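Kikitell word list, data card

Kikitell is a list of words which children of primary school age meet in story books and school notices. It has 473 entries. Each entry gives the word, a short meaning in simple English and one sentence of use.

The words were collected at the Brevau reading club and typed in by hand. Spelling is British, so please do not send corrections for "colour" or "grey".

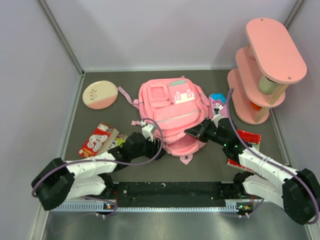
Pink backpack and a round plate.

Files

words.txt – one entry per line, fields separated by a tab
sources.txt – where every word was first found
removed.txt – 57 entries taken out after checking, mostly names of places

Long meanings are cut at 80 characters. If a word has two meanings, it has two lines, and the second line carries the number 2 in the last field.
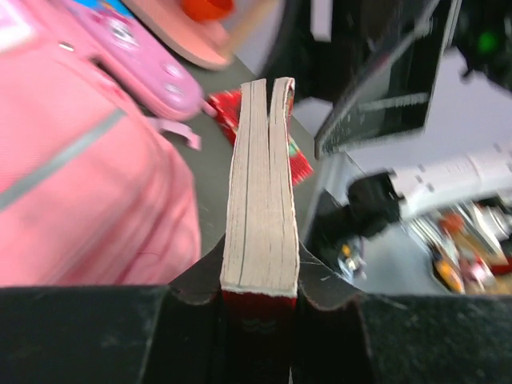

Last modified: Feb 28, 2023

Known problems

Words for food are too many, and words for weather are too few. The sentences of use were written by adults and sometimes they sound so. Plurals are not listed, except where the form is irregular (mouse, tooth). 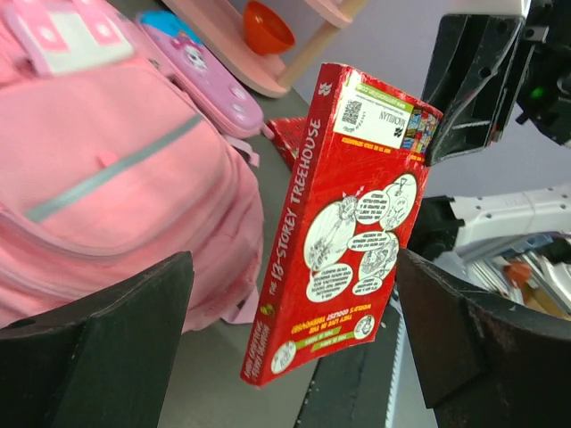 Asance Gebretsadik

Use

You may copy and change the list for teaching, also for printed sheets. For more than 100 printed copies, please write first. The next version is planned for May and will have a field for word stress.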